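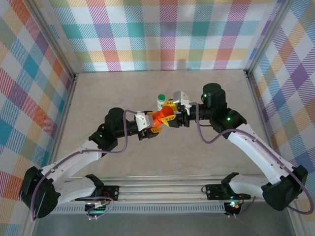
People & Making

Lorena Domínguez had the kettle on before I'd found the right door, and by the time I sat down she was already talking about plaid. She has been lining things with cloth for most of her working life, first drawers and sewing boxes, then shop displays over in Fovstead, and lately the low three-sided enclosure at Orkcombe that people keep asking her about.

"I wanted it cheerful," she says. "Everybody offers you gray. You're going to be looking at those walls all day long, so why not have some pink and teal and a bit of yellow in there?"

The cloth came out of a roll end she had been saving since December, one of 54 in the storeroom (Octavio Zapata keeps the list, and he is strict about it). She unrolled it on a Tuesday and spent the whole morning just shifting it up and down against the back wall, and then most of the afternoon doing the same with the sides, which slant and so don't forgive you very much.

"A plaid tells on you," she laughs. "Flowers, you can be half an inch out and go home happy. With stripes and squares your eye runs straight to the corner, and if you've hurried, there it is."

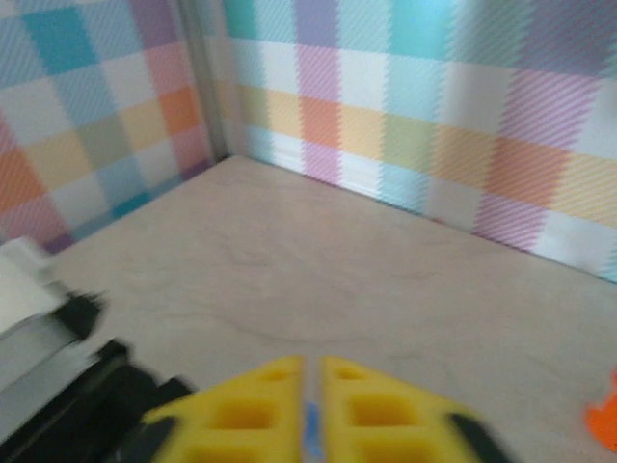
Soft Furnishings Team, Orkcombe

I asked about the floor, which she left pale and plain, with only a faint wood grain to it. Sebastián Rivadeneira had wanted the plaid carried right across, and the two of them went back and forth over it for a good week – very politely, she says, and with a lot of cake.

"I told him, put a little orange cup down on plaid and you'll lose it. Put it on that floor and it sings! Same with the white bottle, the one with the green cap. You want somewhere quiet for the small things to stand."

He came around in the end, and has since asked her to do the shelves in his own hallway. She hasn't said yes yet. There are some 2,000 pins to sort first, she tells me, and a set of drawers promised to Uriel Troncoso, who would like stripes and is going to be talked into something brighter.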